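Sedon to swap paper parking permits for plate records

20/05/2020

Residents of Sedon will no longer need a paper permit to park on their own street. The town council voted on the change at its regular meeting, and the new system takes effect in September.

Under the current rules, every household in the permit area has to pick up a new tag each year from the town office on Lasach Street and hang it behind the windshield. The town handed out 2901 of them last year. Of those, 936 were replacements for tags that had been lost, faded or left in a car that was later sold.

From September, a resident's license plate will be entered in a town record, and parking officers will check plates against it. No tag will be issued. Permits already paid for stay valid until they run out, and those drivers do not have to do anything before then.

"People come in twice, once to apply and once to pick up," said Feng-yi Tsai, who runs the parking desk. "Half the phone calls we get are about tags that never made it onto the right car."

The yearly fee for a first vehicle stays the same. A second vehicle at the same address will cost $99 a year, and a third will not be accepted unless the household has no driveway. That last rule drew the most discussion at the meeting. Several residents of the Sarance neighborhood said many of the older houses there have driveways too narrow for a modern car. The council agreed to let those owners ask for a review – the form will be ready before the changeover.

The permit area itself grows slightly. It will take in both sides of Siregar Road between the library and the post office, adding 600 addresses. Drivers on that stretch have complained for years that commuters leave their cars there all day and walk to the station.

Visitor parking

Guest permits move to the same record. A resident can enter a visitor's plate by phone or at the counter, for up to three days at a time. Books of paper guest slips will be honored through the end of the year but are no longer sold.

Home health workers and people making repairs in a home can be entered for a longer period. The resident has to give the name of the company and the plate of the vehicle.

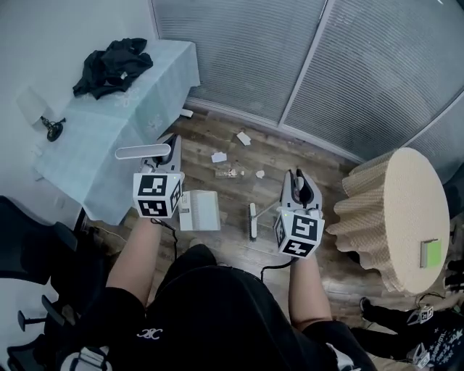
How to sign up

Applications open in the summer, and a notice with the exact dates will go to every address in the permit area. Residents need a vehicle registration and one piece of mail showing their address. Leased cars are accepted with a copy of the lease. Anyone who changes cars during the year should report the new plate within ten days – there is no charge for the update.

Questions can be left with the parking desk during office hours.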